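Subject: Re: [drarthorpe-swap] Seed swap by post, and what to do with old beans

Hello everyone, and hello especially to Maya, who I don't think has had a proper welcome from any of us yet!

Maya Matar wrote:
> Hi all, I'm new to the list and new to Drarthorpe. I have been
> given a big jar of pole beans by my aunt, and she thinks they
> were saved in December 2 years back, maybe longer. Are they
> worth planting, or should I start over with fresh seed? Also,
> do I need to pay anything to join the swap? Thanks, Maya

Easy one first. No, you don't pay a thing, you just cover your own stamps. Send your packets to Usha Kamath with a return envelope tucked inside and she will send back whatever you ticked on the list (or the nearest thing to it, she is a very generous substituter).

As for the beans, I would plant them! Beans keep far better than people give them credit for, as long as they stayed dry. Onions and parsnips are the ones that let you down after a single winter. Before you give up a whole bed to them, though, take 11 beans, roll them in a damp paper towel, slip that into a plastic bag and leave it on top of the refrigerator for a week or so. If most of them have put out a little root, you are in business. If only a few have, sow them thickly and thin later. I always do 11 because my mother did, and please don't ask me to work out the percentage.

I've been sorting my own seed this week, so the tables in this house are all spoken for, and every basket and bowl I own has been called up for duty.

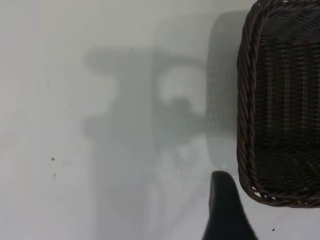
The dark wicker basket, with its braided rim

A basket is grand for pods that still need to finish drying, by the way, because the air gets in underneath. Once you've shelled them, go to paper envelopes, and write the name and year on the envelope BEFORE you fill it. I have lost more good lettuce to "I'll remember which that was" than to slugs.

Sugeng, you asked me off list about the squash. I would not save seed from those if you had zucchini growing next to them. They cross terribly, and what you get the next year can be bitter enough to spoil a whole pot of soup. Tomatoes are much better behaved, and I have plenty of those to share if you'd like some.

Vimala Marar still has room on her porch for anybody who wants to drop packets off in person. The bin is to the left of the door, and do push the lid down hard, as the squirrels over there are bold.

Maya, do write and let us know how the beans come up. I'd love a few in the fall if your aunt doesn't mind.

Warmly,
Tharun Kurian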